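## Section 3: Setting up the home DNA swab kit for your dog

I wrote this part of the Nullach guide after swabbing my own two dogs, so it's going to be a bit more talkative than the sections on accounts and billing.

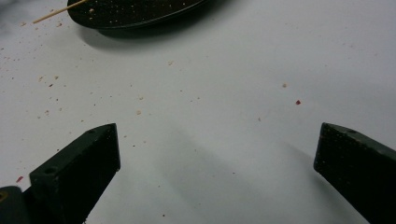
Barış Karaca wrote in after the first version went up: do the swab before breakfast, because my terrier had kibble dust in her cheeks and the lab sent me a new kit and a polite note. He's right, and I've moved the food step up to the top because of him. (Thanks, Barış!)

### What you should have

Open the box and lay everything out before you go looking for the dog. Once they hear the crinkle of a plastic sleeve, you've got company.

- 2 swabs, each in its own paper sleeve
- 1 sample tube with a blue cap
- 1 drying stand (it's the folded card, so please don't recycle it like I did)
- 1 activation card with your kit code
- 1 return envelope, postage already on it

If something's missing, stop and message us through the Oltix app. Don't swap in a cotton swab from the bathroom. The tips are a different material and the lab can't use them.

### Activate the kit first

1. Open Oltix and tap **Add a dog**.
2. Type in the kit code from the card. Codes never use the letter O, so if it looks like an O, it's a zero.
3. Fill in your dog's name, sex, and birthday. A guess at the year is fine for rescues.
4. Add a breed if you think you know it, or choose **No idea**. I chose **No idea** for Skurley, my older dog, and it made no difference at all to how her sample was read. The lab doesn't look at your answer.
5. Check that the status says **Ready for sample**.

> **Note:** One code, one dog. If you have two dogs, activate both kits and write each dog's name on the tube label *before* you swab anybody. I was so sure I'd remember which was which, and I did not remember which was which.

### Take the sample

1. Pick up all food, chews, and treats, and wait 30 minutes. Water is okay. If your dogs share toys or bowls, keep them in separate rooms for this part, since they swap spit more than you'd think.
2. Wash your hands and dry them well.
3. Sit next to your dog, or behind a small one. Coming at them from the front with a stick in your hand tends to end with a dog under the bed.
4. Peel the first sleeve from the handle end. Keep your fingers off the tip.
5. Lift the lip and slide the swab between the cheek and the gum, toward the back.
6. Roll it firmly against the inside of the cheek for 30 seconds. You want cheek cells, and a gentle dab mostly picks up drool.
7. Stand the swab in the card and do the other cheek with the second swab.
8. Leave both swabs in the stand for 7 minutes.
9. Put them in the tube, tips down, and turn the blue cap until it clicks.

> **Caution:** Always keep hold of the handle. If your dog bites down, don't tug. Wait, or offer a trade with a toy (a toy, not a biscuit!). If your dog swallows any part of a swab, call your vet right away.

> **Caution:** The liquid already in the tube is a preservative. Don't pour it out, and keep it away from kids and pets. If you get it on your skin, rinse with plenty of water.

Makori, my younger one, would not sit still for any of this. What worked was trying again at 9 p.m., when she was half asleep on my feet. You can do the two cheeks an hour apart if you need to, as long as there's no eating in between.

Puppies who are still nursing need a longer wait, two hours away from mom, or her cells can end up in the sample too.

### Mail it

1. Check the name on the label one more time.
2. Put the tube in the small zip bag, then into the envelope. Leave the activation card at home.
3. Drop it in the mail within 3 days. Room temperature is fine until then, but not a hot car and not the freezer.

Oltix will change to **Received** when the lab scans it in. September is the slow season for this (everybody seems to get a puppy over the summer), so don't worry if that status sits there for a while.

### Filling in the behavior survey

This is optional, and I'd love for you to do it. The survey asks how your dog acts around strangers, loud noises, squirrels, being left alone, that kind of thing. The current comparison group has 3,078 dogs in it, and your answers get added only if you switch on **Share with research** in settings.

A few things that help:

- Answer for the last few months, not for the worst day you can think of.
- Use the slider all the way out to 100 if that's your dog. People bunch up in the middle.
- Skip what you haven't seen. If your dog has never met a cat, leave the cat question blank.
- Have two people in the house fill it in separately if you can. Hamish Rakena, who edits these pages with me, scored his hound a 20 for barking and his wife gave the same dog an 85.

Please don't read your breed results as a forecast. Breed tells you something about the odds of certain habits, but two dogs with nearly the same mix can be wildly different to live with. If you're worried about fear or snapping, talk to your vet or a trainer now and let the results come when they come.

### If the lab asks for a new sample

It happens, and the second kit is free. The usual causes are food in the mouth, swabs capped too soon, or not enough rolling. Your old code is closed at that point, so go to **My dogs**, tap the dog's name, and choose **Replace kit**. Don't use **Add a dog** again or you'll have the same dog in there twice, and the survey answers will stay with the old entry.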